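About us

Hello, and thanks for clicking on the page most people skip! I'm Mateja Berisha and I run Postetti, a small language school above the bakery in Wendberg. We teach Italian, German and Croatian to grown-ups, mostly in the evenings, and mostly to people who were told at school that they had no ear for it.

I was one of those, by the way. I failed French twice and only got going with languages when I moved to Vivden for work and had to ring a plumber. My neighbour, Mrs Đorđević, sat with me at her kitchen table every evening that winter and made me talk (badly, with a lot of pointing) until I could argue about the price of a boiler. I still teach more or less the way she did. You speak from the first minute, the grammar comes when you start asking for it, and there's always something to eat.

Jonas Lehner joined me in our second year. He takes the German groups and the Saturday-morning sort of people who like a proper table of verb endings, and he wrote our course book, all 222 pages of it, after we both got fed up with dialogues about booking a hotel by fax. He also built the word list we use for beginners. It has 3000 entries and he'll happily tell you which ones he regrets.

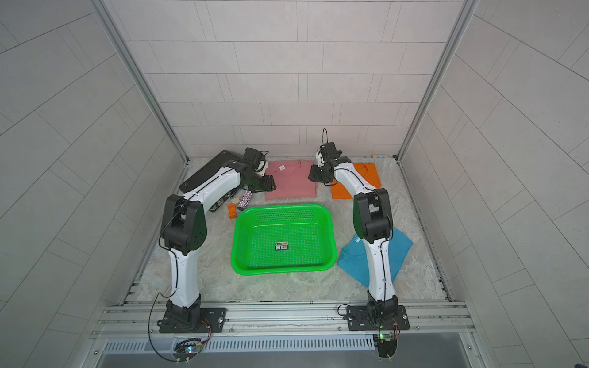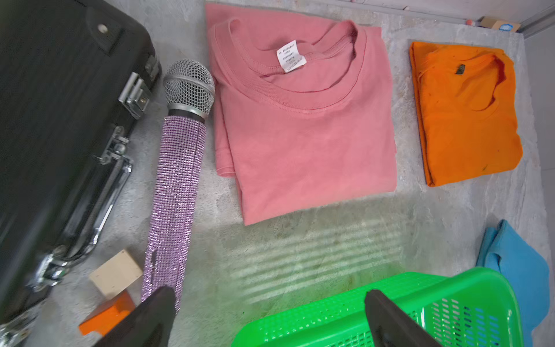
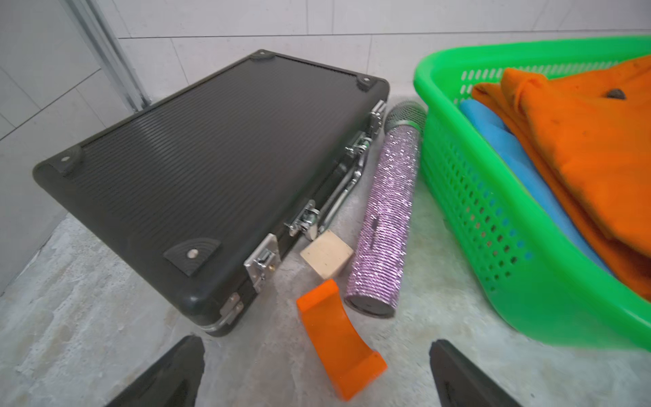 We keep groups small, eight at the very most, and you can try any class once without paying. If you miss a week, come to the other group at your level, just drop us a line first so we can put out a chair. Our oldest student started Italian at 83 and now corrects my prepositions, which I pretend to enjoy.

The autumn courses began in September but the beginners' Croatian group still has room, and we're starting an extra Italian one on 13 October 2026 for anybody who dithered over the summer. Each course is 60 lessons, spread over the year with a good long break at Christmas. The book is included, and so is the coffee!

The door is the green one to the left of the bakery, up two flights, and the bell sticks a bit so give it a good push. If you'd like a chat about your level before you sign up, ring and ask for me or Jonas. We'll talk to you in English unless you tell us not to.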